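Part-Time Sorter and Tidier, Small Electrical Goods – Pallier Returns Room, Zolildale
Posted 2020-11-18

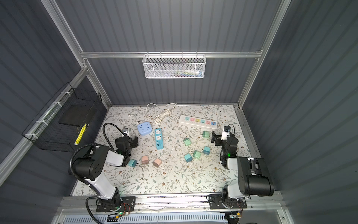 Pastel plug chargers and the six-socket power strip, on the leafy table cover.

People buy chargers with great confidence and send them back with even greater confidence, generally in the wrong box. Pallier takes in returned small electrical goods for several online shops, and we need a patient person to put them in order before they go back on a shelf or off to recycling.

The job is 10 hours a week, split over 2 mornings, starting in January. It's a six-month contract to begin with. We would like it to go on longer, and given the rate at which the public changes its mind about pink versus mint, it probably will.

What you'd be doing

Most of the work is cube chargers, plug adapters and power strips. They reach us in cartons, envelopes and once in a sock. You open them, match them to the return slip, sort by model and then by color, and check each one for bent prongs, cracks and missing labels. Good ones get a fresh bag and a sticker. Doubtful ones go in the gray tray with a note saying what you doubted.

Color matters more than you might think. Our biggest line, the Tistemus pastel range, includes both a teal and a mint green, and the two have caused more disagreement in this building than the thermostat. There is a color card. Please use the color card. If you have trouble telling greens apart, tell us when you apply and we'll put you on cables and adapters, where the work is just as steady and the arguments are shorter.

You'd also wind and tie cables, wipe down power strips, break down cardboard, and leave the table clear at the end of the morning. You won't be asked to test or repair anything. That is done on the bench upstairs by people with the paperwork for it.

The room

Ground floor, step-free, heated on purpose. You can stand or use a stool. Distancing rules apply and everyone wears a mask. There is a kettle and a radio, and the radio has opinions about which stations it will receive.

Who we're looking for

Someone who finds a sorted tray satisfying and doesn't need applause for it. You should be able to read small print on small objects (a magnifier is provided), lift a carton of chargers without heroics, and write a note that the next person can read. Experience in a stockroom, a library, a sewing shop or a house with several children would all be useful. No electrical knowledge needed beyond a general respect for plugs.

Please don't apply if you plan to reorganize the shelving in your first week. It has been reorganized. We are still looking for things.

Pay and practical matters

Hourly pay, with the rate sent to everyone who asks for an application form. Paid break, paid training on your first morning, and bus fare covered from anywhere in Zolildale. Parking is on Crenshaw Street and depends on luck – the bus is better.

How to apply

Write us a letter of one page or less telling us what you've sorted, tidied or packed before, paid or not. No résumé needed. Mark it "Returns Room" and send it to Pallier, 464 Crenshaw Street, Zolildale, or drop it in the slot by the side door. The front door slot is for returns, and your letter will be bagged and stickered.

We'll reply to everyone. Interviews are short and include a small tray of mixed chargers.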